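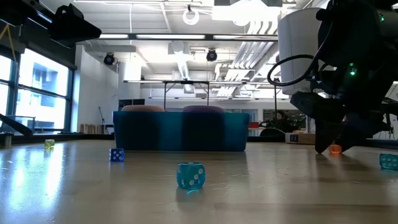
Pick a pre-grasp you could happily sit in for an hour, Trinity Halvorsen wrote on the talk page for this entry, and the rest of the pick gets a lot easier to debug. I've kept that comment at the top through three rewrites now, because I agree with it and because it's shorter than anything I've managed myself.

Pre-grasp pose
Also called: approach pose, hover pose, stand-off (and "the parking spot", but only by me)
Category: motion planning
See also: grasp pose, retreat, visual servoing, depth dropout

A pre-grasp pose is the place a robot arm goes just before it goes to the place where it picks something up. The fingers are open, the hand is pointing the right way, and there's a short, simple move left to do. In software it's nearly always stored as an offset from the grasp pose, so if the grasp shifts, the pre-grasp shifts with it. A small die with a finger hanging just above it, like the orange one at the top of the page, is the kind of target I have in mind for most of this entry. Small things on big flat tables are where a sloppy pre-grasp hurts most.

Why planners split the move in two

Getting an arm across a room's worth of awkward joint angles is one problem, and coming down neatly on a little cube is another. A general planner is good at the first. Ask it to do the second and it'll give you something perfectly legal that swings in sideways and clips the thing you wanted (I have a folder of these, they're very funny for a day or so). So most stacks plan freely as far as the pre-grasp, then switch to a straight line for the last bit.

In Nernow, which is the planner I use and the one I know best, the two halves are separate calls. The free part gets a time budget of 800 milliseconds by default. The straight part has no budget at all, it either solves or it doesn't, and if it doesn't you get an error code that used to read "approach infeasible" and now reads "descent rejected". Old forum answers still use the first wording, so search for both!

Choosing the offset

Too close and the open fingers brush the object, or its neighbour, before you've started. Too far and the straight line gets long enough to run into a joint limit halfway down. I set 33 millimetres for dice and other bits that size and leave it alone. Ketill Steinarsdóttir uses a scaled offset worked out from the height of the object, and we've gone back and forth over this for years. Hers is better on mixed bins. Mine is easier to read in a log.

There's also the direction to think about. Straight down is the usual choice on a table, but the offset should be taken along the hand's own approach axis and not along the world's vertical. People mix these up constantly. With the hand dead upright the two give the same answer, so the mistake hides nicely until somebody tilts the wrist, and then the arm slides in at a slant and shoves the object away.

The Ásgeirsdóttir check

This is a small test you run at the pre-grasp, before committing to the descent. You look at the target again, work out the grasp afresh, and compare it with the one you planned from. If they disagree by more than the spare width in the open fingers, you throw the plan away and go round again. It costs one more camera read and a bit of sums.

The version in the original write-up draws 96 candidate grasps on the second look and takes the middle of the best cluster. Many people skip that and simply compare two centre points, which I think is fine for anything roughly cube-shaped and a bad idea for spoons. The check is sometimes listed as part of the grasp detector. I've put it here because it makes no sense without somewhere steady to stop and do it.

See-through objects

Translucent plastic deserves its own section. Depending on the sensor, light passes through it, bends inside it or bounces off in an unhelpful direction, and the depth map comes back with a hole, or worse, with a believable surface that's really the table underneath. Then the grasp is too low, the pre-grasp is too low by exactly the same amount, and everything in the log looks consistent and happy.

A glossy tabletop adds to the fun. Windows and ceiling lights show up in it as bright streaks, and a coloured die can leave a tinted reflection that a colour-based detector will cheerfully fold into the object. Its box grows downwards in the picture, the centre shifts with it, and the hand parks in slightly the wrong spot.

What I'd try, in the order I'd try it:

Fit the table plane first, from the parts of the depth map you trust, and take the height of the object from a known size.
Find the object in colour and ignore its depth altogether.
Mask out the brightest streaks before detection. A plain brightness cut-off does more than you'd expect.
Run the second look with the hand's own shadow in mind. An arm over the table changes the lighting, so don't demand the same colours you saw the first time.

If the descent keeps failing on one colour only, look at your thresholds before you look at your planner. I lost most of a December to a pale yellow that vanished into window glare, and I spent nearly all of it reading planner code.

Simulation

Lenusus will give you a pre-grasp for free if you define a grasp, and it draws a little ghost hand there, which I love. Be careful with its see-through materials, though. Unless you turn on the slow renderer, its depth camera treats them as solid, so a pipeline that has never missed in simulation can be hopeless on a real table.

Differences in naming

Nernow says "pre-grasp". Lenusus says "hover". The Lernier format, which plenty of older recordings are stored in, has a field called "stage" that can hold 4 values, and the one you want is "near". It does not mean "touching", whatever the old converter thinks. If you import Lernier files and every approach seems to have zero length, that's the converter, and the patched one is linked from the format's own page.

Revision notes

October 27, 2023: moved the reflections paragraph in from "Depth dropout", corrected the Nernow error code, put back Ketill's scaled offset after I'd deleted it by accident (sorry, Ketill). The retreat pose still needs an entry of its own. At the moment it redirects here, and there's nothing on this page about it.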